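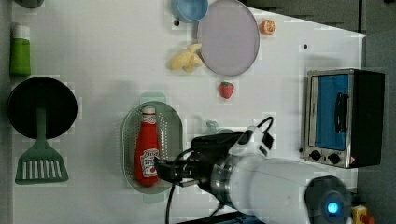 By Vaughan Katene | Caltness Bulletin | 10 Jan 2020

Play kitchen sets to be lent by the tray, with a new parts list

The Caltness toy library has changed the way it lends its play kitchen sets. Food, tableware and cooking pieces will go out on separate trays from now on, each with its own printed list and its own loan number. Until this month a kitchen set was lent whole, in a single bin, and a borrower who brought back the bin with one piece missing had the entire set marked incomplete.

The change covers the sets the library holds under the name Kosau, which are mixed sets put together from several purchases over the years. Sets sold boxed under a single name, such as the Toment tea service, are not affected and will still be lent in their boxes.

Under the new list, a piece is sorted by what a child would do with it, and not by color or by the purchase it came from. A plate is tableware. A banana, a strawberry or a cut orange is food. A frying pan, a pot or a toaster oven is cooking. The old list was arranged by purchase, so that two pieces that look as though they belong together, such as a pale green plate and a mint-green colander, could be on different pages.

The colander took up some of the drafting. It had been listed as tableware, then as cooking, and in some of the older bins it was listed as a container and not counted as a toy at all. It is now a cooking piece. Staff may use it to carry loose pieces between the shelf and the checking table, but it has to be emptied before it is entered as returned.

Bottles are a second case. The red ketchup bottle with the tomato on its label is now food. The green bottle with the white cap was on the old list as "bottle, other" and has been moved to food as well. Cans are food. Cups are tableware whatever their size, and a black cup and a black container of similar shape are to be described by height on the list so that one is not entered for the other.

Asnakech Gudeta, who drew up the list, said the wording had been kept short on purpose.

"A line on the list is the name of the piece and its main color. Where there are two of the same, the size goes in. We took out the words for what it might be made of. People were guessing, and the guesses did not match from one bin to the next."

Loans on the new trays run for 30 days. The loan period for whole sets was the same, so borrowers with a set at home do not need to bring it back early. Those sets will be sorted onto trays when they are returned. A borrower may take all the trays of a set on one visit, and they will be entered as separate loans with the same return date.

The deposit is $2 for each tray and is returned when the tray is checked in. The food tray and the tableware tray may be renewed by phone. The cooking tray may not, and has to be brought in to be looked over between loans. The pieces with moving parts are on that tray, and any door or knob is to be tried by hand before the tray goes back on the shelf.

How pieces are checked in

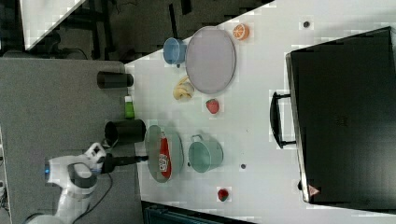 Report: Britta Stöcker, Caltness

Checking is done on a plain white table with the pieces spread out. They are not sorted first. The person checking reads down the list, finds each piece and moves it across to the tray, and whatever is left on the table at the end is either from another tray or not the library's.

The method replaces counting. With a count, a bin that held the right number of pieces was passed even when one of them had been swapped for something from a child's own toy box. Several of the Kosau sets had picked up pieces in this way. The catalog is thought to hold a few that were never bought by the library, and these will be kept unless a family asks for them.

Plates go down first, the large lavender-gray one before the oval green one, and smaller pieces are then set on or near them. The list allows this but does not ask for it. A can or a bottle on its side should be left on its side until its line is read. Standing every piece up before checking was tried in May and dropped. It added time, and the tall pieces hid the low ones from a person sitting at the table.

Cups and pots are to be looked into. The blue cup is wide enough to take a strawberry, and the teal pot will take more than that. Under the old system, small food pieces were often reported missing and then found inside a larger piece on the next loan. The instruction at the top of the new list is to tip out every piece with an opening and look inside it before reading the first line.

Small food pieces make up most of the losses on record. The library has made over 2,000 loans of all kinds since the present catalog was opened, and the kitchen sets have the longest list of notes attached to them. Most of the notes are for a single piece of fruit or a lid. Plates are almost never lost. Pans and pots are lost less often than cups.

Lost pieces will be charged only when the tray can't be used without them. On the food tray, no single piece is treated as necessary. On the cooking tray, the pan and the pot are. The toaster oven, a black one with a silver front, is charged at the price of a replacement in the Wendt catalog or at the nearest match.

Cleaning rules stay as they were. Pieces are wiped with a damp cloth and mild soap, rinsed, and left on a rack. Printed labels on cans and bottles are to be wiped along the print and not scrubbed. The toaster oven is wiped only, and is not to be put in water. Borrowers are asked to return the trays clean, but they should not use a dishwasher for any of the pieces.

Trays and labels

The trays are shallow and open, with a clip at the short end for the list. They were bought in one order of 25, which is enough for the sets now on the shelf with some left over for repairs and pieces waiting to be matched. The label on each tray gives the set name, the word FOOD, TABLE or COOK, and the loan number. There is no picture on the label. A trial label with outlines of the pieces was made up and set aside after it was found that the outlines for the cup and the can were too close in shape to be told apart at that size.

Pieces themselves will carry no number. Marking them was considered, but the surfaces are handled and washed too often for ink to last, and stickers were ruled out for small food pieces.

Igor Tichý, who runs the lending desk, said the first returned sets had been moved to the new system without much trouble, apart from the fruit.

"The banana bunch was down as one piece in one place and as several in another. It is a bunch. It is one line now. The orange is 'orange, cut.' If someone brings back a whole orange, that is a different orange."

He said borrowers would be given a copy of the list with each tray and could tick it themselves before coming in. A ticked list does not replace the check at the desk, but a piece known to be missing at home can be written on it, and the tray will then be accepted on the spot and the deposit held until the piece is found.
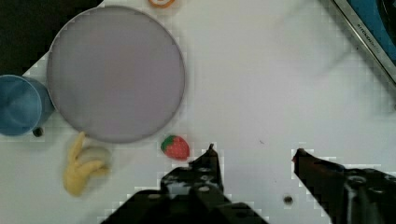

Hamish Rankin would have kept the food and the plates together, and said so when the draft list was read out at the desk. A plate with nothing to put on it is put down quickly, he argued, and a child given only the food tray will go and get a real plate from the cupboard. He asked that the library at least offer the two as a pair under one loan number, with one deposit.

That request has not been taken up for now. Gudeta said a paired loan could be entered by hand if a family asked for it, and that the number of such requests would be looked at when the list is next revised in May.

Borrowers who are unsure which tray a piece belongs to may leave it at the desk with their name and the set name. Unmatched pieces are kept on the lower shelf behind the desk, and can be looked through during opening hours.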